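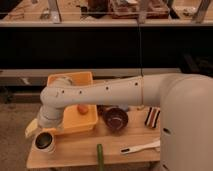 The frame pacing is the first thing to check, Hicham Abdelaziz wrote under last month's post, and please find out if they fixed the save system before you say anything nice about the puzzles. Both requests went on my list for the Kavley open day, and both have answers, one better than the other.

Kavley is the studio behind Skisteck, a puzzle game for phones in which you route a line of small skiers down a slope to a lodge. The player never controls a skier directly. You place ramps, gates, and snow fences, then start the run and watch. The original came out for desktop and sold modestly. The phone version has been in the works since then, and the studio opened its doors on a Sunday so that people on the mailing list could try the current build.

The office takes up the second floor of a former print shop. Doors opened at 10 a.m., and visitors went through in groups. Mine was led by Shagufta Virk, lead designer, who kept to the schedule and did not read from slides.

The first stop was level design. The phone release will ship with 942 levels. That number covers the full desktop set plus the player-made maps the studio licensed, sorted into difficulty bands. Virk showed the in-house editor, which stores each level as a grid with a separate layer for slope angle. Most of the porting work went into that second layer. On a desktop monitor the player could see a whole hill at once and judge the angles by eye. On a phone the same hill has to be scrolled or zoomed, so the team added contour lines that appear while a piece is being dragged. They can be turned off in the settings.

I asked if the old levels had been simplified. Virk said the layouts are unchanged, but 3 of the late ones had their time limits raised because the pieces take longer to place by touch. Purists can restore the old limits from the pause menu.

Next came the engine talk, given by Onyekachi Ojo. The simulation runs at a fixed step, independent of the display rate. The desktop version tied the two together, and on fast monitors the skiers took corners slightly differently from one run to the next. In the new code, the same layout gives the same result every time. Ojo ran one level side by side on an old phone and a new one, and the skiers reached the lodge on the same tick. Frame pacing on the old phone was uneven when the view was zoomed all the way out - I noticed short stalls whenever a large group crossed a bridge. Ojo said the cause is the snow spray effect and that a lower setting for it is planned.

So, for Hicham: good on newer hardware, not yet good on older hardware.

The save system is in better shape. The desktop game kept one file and overwrote it at the end of every level, and a crash at the wrong moment could cost you the lot. The phone build keeps 2 files and alternates between them, with a check on load. Force-closing the game in the middle of a run brought me back to the start of that level with my pieces still in place. I tried it four levels in a row and lost nothing. Cloud sync was not on in the build we were given, so I can't report on that.

Hands-on time was forty minutes per group. Touch controls are fine for ramps and gates. Fences are harder, as they need a start and an end point and the end point sits under your thumb. There is an offset option, and it should be on by default. Undo is a two-finger tap, with no limit on steps. Fast forward goes up to 3 times normal speed, and the skip to the end of a failed run is finally there.

Sound was off on most of the test phones. The one pair of headphones I got to use played the original music by Odair Conceição, re-recorded from the old files. Loop points are clean.

Price and date were not announced. Virk would only say there are no ads and no timers, and that the first band of levels will be free.

Practical notes for the next open day: sign up through the mailing list, street parking is free before noon, and the elevator is on the Menon side of the building. Bring your own headphones with an adapter if your phone needs one. The desktop version is still on sale and the level codes carry over.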